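Skarnard fan club presale, a thread. The band's official paid membership changed providers this year, from Cuko to Fodura, and the presale rules changed with it. I have read the new terms twice and gone through the signup once. Notes follow.

1/ There are now two tiers. Standard gets you the newsletter, the members' forum and a presale code. Plus adds the yearly vinyl single and an earlier presale window. Both tiers draw from the same seat allocation. Plus members simply reach it first.

2/ Old Cuko accounts do not carry over automatically. You need to claim yours on the Fodura site with the same email address you used before. If that address is dead, write to support before you buy a new membership. They can merge a claim into an existing account but they will not refund a duplicate.

3/ Your join date is kept if you claim. It matters for the soundcheck draw, which is weighted by years of membership. A new account starts at zero, even if you have the old card in a drawer.

4/ Presale codes are tied to the account and work once. The code is used up when you pay, so an abandoned cart does not burn it. The cart timer is 6 minutes. Have your card details saved.

5/ Ticket limit is 2 per code for the theater dates and 3 for the outdoor ones. Two members in one household can each use a code, but the seats will not be linked. If you want four together, wait for the general sale or accept the risk.

6/ The Su album bundle is separate. Buying Su from the band store gives you a code for the general presale, a day after the members' window. Several people have asked if it stacks with a membership code. It does, as a second purchase on a second day.

7/ Forum. The old Cuko board is read-only and goes offline in November. Setlist archives and the tape trading lists are in the "Live" section. Save what you need. The new forum has no import tool, and attachments over the size limit were already dropped from the old threads.
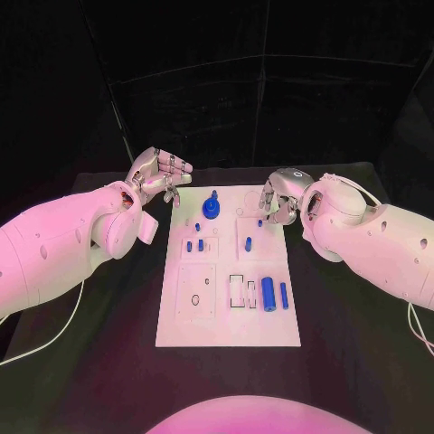
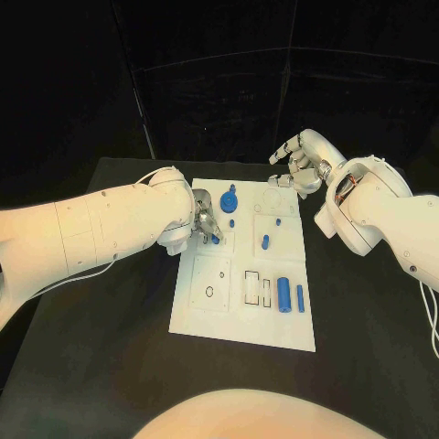
8/ Soundcheck draw. 200 places across the whole tour, members only, one entry per account. You pick a city when you enter and cannot change it later. Winners still need a ticket for that night's show - the draw covers early entry only.

9/ Vinyl single. Ships to the address on file on the day the pressing order closes, so a later address change will not help. Customs charges are on the recipient. Last year's came in a plain card mailer and mine had a bent corner, so I would not expect much from the packaging.

10/ Auto-renewal is on by default. The switch is under Billing, then Plan, then a small text link at the bottom. Turning it off does not end your current year.

11/ Correction to 5/: the limit for the outdoor dates applies per show, so one code still covers only one show. I had that wrong in my post last night.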